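Reviving a Weathered Garden Bench Before Winter

Owners of outdoor wooden furniture are frequently advised to replace a bench once its surface has turned gray. In most cases replacement is unnecessary. Gray wood is usually sound beneath the surface, and a patient owner may restore it over two weekends in October at modest cost.

The bench discussed in this post stands on the north side of my garden and was purchased from Deschamps, a local yard that has since closed. It measures 36 inches high at the back and has 26 slats, each of which required individual attention. Two slats near the left arm had softened and were replaced.

Work should begin with a thorough cleaning. A stiff brush, warm water and a mild soap are sufficient. Pressure washers are not recommended, as they raise the grain and force water into the joints. The bench must then dry completely before any sanding takes place. Mine was left under the porch roof for seven days.

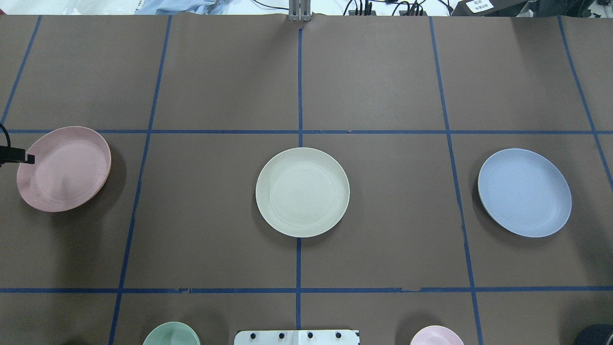
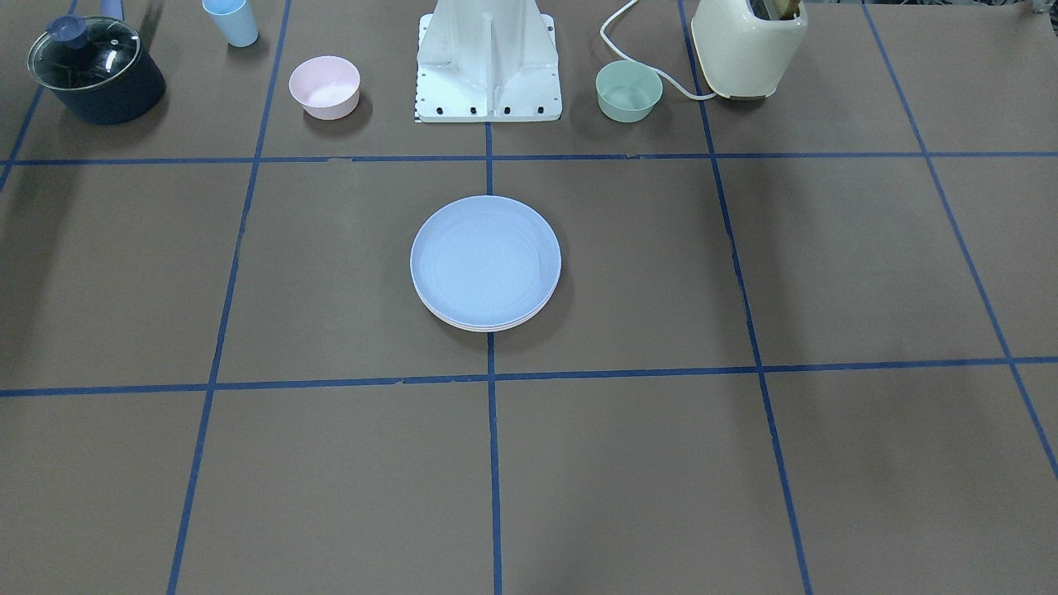

Brown tabletop marked out with blue tape.

Sanding is best carried out by hand, along the grain, beginning with a coarse paper and finishing with a medium one. Very fine paper closes the surface and prevents the oil from soaking in. All dust should be removed with a dry brush and then a barely damp cloth.

Two finishes were considered. Refugio Lozano, who maintains the benches along the Peren footpath, prefers a plain exterior oil and renews it every spring. Agathe Ferrand favors a tinted stain, which hides repairs more effectively. I selected the oil, applied in two thin coats, with the excess wiped away after fifteen minutes. The new slats remain paler than the old ones and will require a full season to match.

Oily rags must be laid flat outdoors to dry before disposal, and never left in a heap.

Readers with questions regarding hardware may consult my earlier post on rusted bolts. The matching side table will be treated next, once its loose leg has been glued.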